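Two versions of The Pomatier Inheritance? Which one did I see

Nhi Lương
posted 02/01/2021

Trying to settle this before I buy the disc. Saw a horror movie on late night TV as a kid, pretty sure it was The Pomatier Inheritance. Old house, greedy nephew, doctor who keeps poisoning people at dinner. In the one I saw the doctor lives and gets on the train at the end. My brother says no way, he falls in the well.

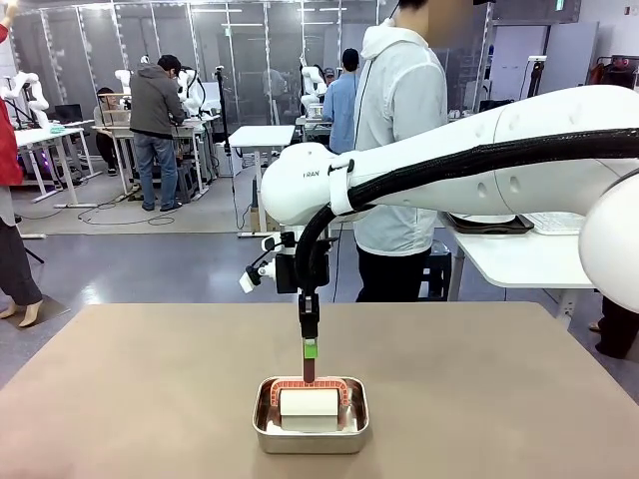 The doctor is what I remember best. Creepy voice, gray gloves. He carries the poison in a slim tube, same sort of shape as the one in the gripper there but all clear glass, no green band on top. He holds it up to the lamp before every murder. If thats in both versions then it doesnt help me I guess. Anyone know which cut has the train??

Lorenz Kuster

Theres two cuts. Train ending is the TV one. Well ending is the theatrical. Your brother probly rented the tape – the tape was theatrical only.

Easy way to tell without watching to the end: TV cut opens on the lawyer reading the will. Theatrical opens on the dog. Also the TV one loses most of the dinner murder and pads it out with the nephew wandering around the greenhouse. Forever.
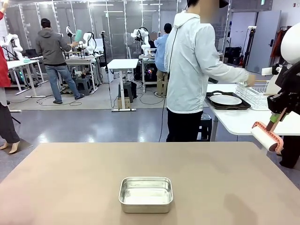 The lamp bit is in both so no help there, sorry. The voice is dubbed in both too, different actor from the guy on screen. Disc from Nudel has the theatrical cut plus the train ending as an extra, but it's only the ending, not the full TV cut. Check the back cover, the first pressing left it off and they fixed it in September. Catalog number on the good one is 847.

Bảo Ung

never seen it but sounds like Hawthorne House?? that has a doctor and a well. no train tho 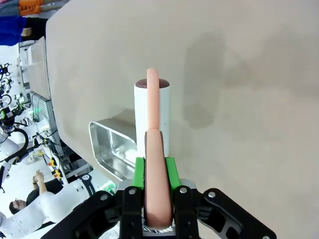
Toivo Tikkanen

Not Hawthorne House, the doctor in that one is a woman and she dies in the first reel.

Lorenz is right on the cuts. One correction – the dog opening is on some TV prints as well, I have a recording off a local station with the dog AND the train. So go by the greenhouse stuff instead. If the nephew talks to the gardener its the TV cut. Dont pay collector prices for the old tape, its cropped and too dark to see who's in the well anyway.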